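The Basket Shift

By Laine Ots

Ningsih Oei used to spend her working day with her hands in a basket. She now spends it watching something else's hands in a basket, at slightly better pay, and says her back has yet to form an opinion.

Oei is one of 12 people at Fendis, a small company that packs and returns keyring toys for gift shops. The toys come back from the shops jumbled, and somebody has to take them out, look them over and put them where they belong. In June the company started training a robot from Narberg to share the job. The system is called Uibo, and the staff pronounce it at least three ways.

Work happens at a pale wood table walled in with black fabric, a setup Gunārs Kairys calls the confessional. He sorted returns for five years and now runs the practice sessions. His title changed from "associate" to "operator," which involved a new badge and the old chair.

A plush toy is a mean thing to hand a robot. It squashes. It has ears where you'd like a flat side, and a loop that snags on its neighbor. Kairys can pull one out of a pile while complaining about parking. For Uibo, each one is a project.
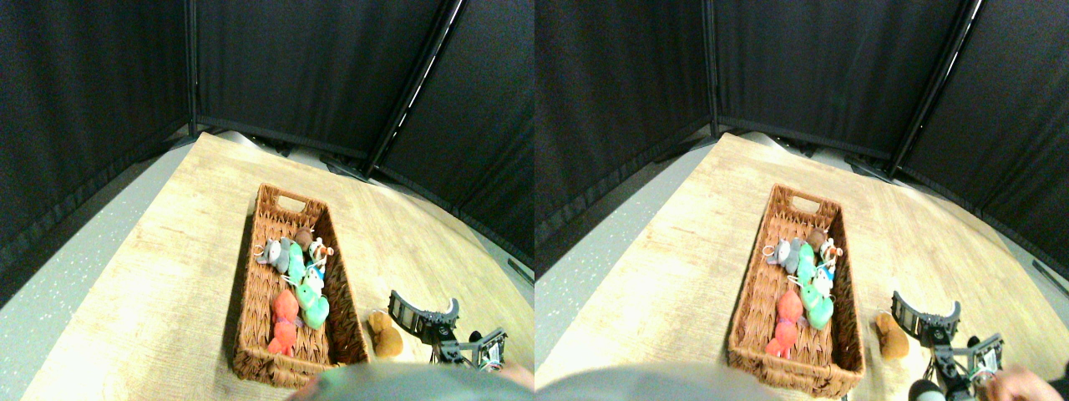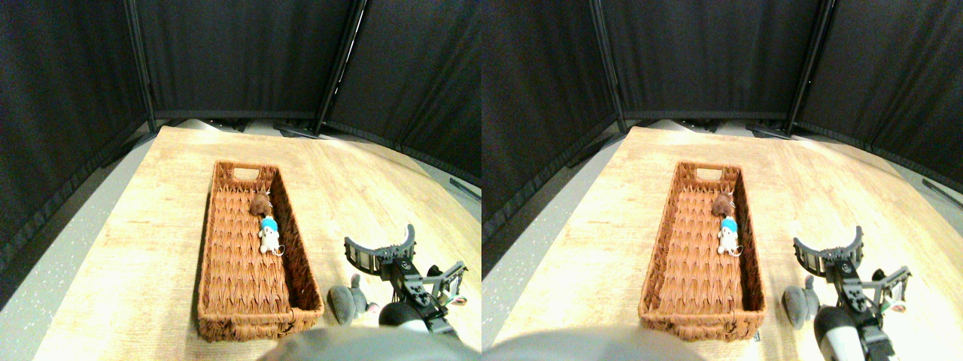
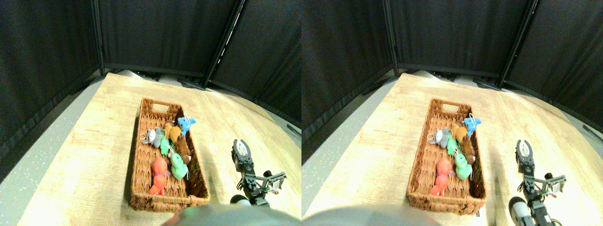 Wicker basket, plush toys, black curtains: the Fendis training table.

What the sorters hadn't expected was the amount of explaining. Oei was asked in her first week how she decides which toy to take first. She had never decided. She takes the one on top, unless it's holding down another one's tail, in which case she takes whichever looks less annoyed. The engineer wrote this down.

Management's line is that no jobs will go this year, a sentence everyone on the floor has learned to read to the end. Two people have moved to operator work and the rest still sort by hand. The sorters' daily target is the same as it was. Their coffee break has been moved to suit the robot's schedule, and this has caused more bad feeling than anything in the official memo.

Roland Bloxham thinks the talk of sharing is generous. You don't share a job with a thing that never has to pay rent, he told me, and if they want to know how I pick up a stuffed fish they can pay me for the lesson, separately, every time it uses it. He has put this in writing. So far he has received a thank-you and a link to a survey.

Kairys sees it differently, at least before lunch. He likes that his opinion is asked for now, and he likes sitting down. What bothers him is the quiet. Sorting was a talking job, with people elbow to elbow, and operating is mostly one person behind a curtain paying close attention to a toy.

Oei still takes a turn at the hand-sorting bench on Fridays. She says it's to keep her speed up. The coffee there is also on the old schedule.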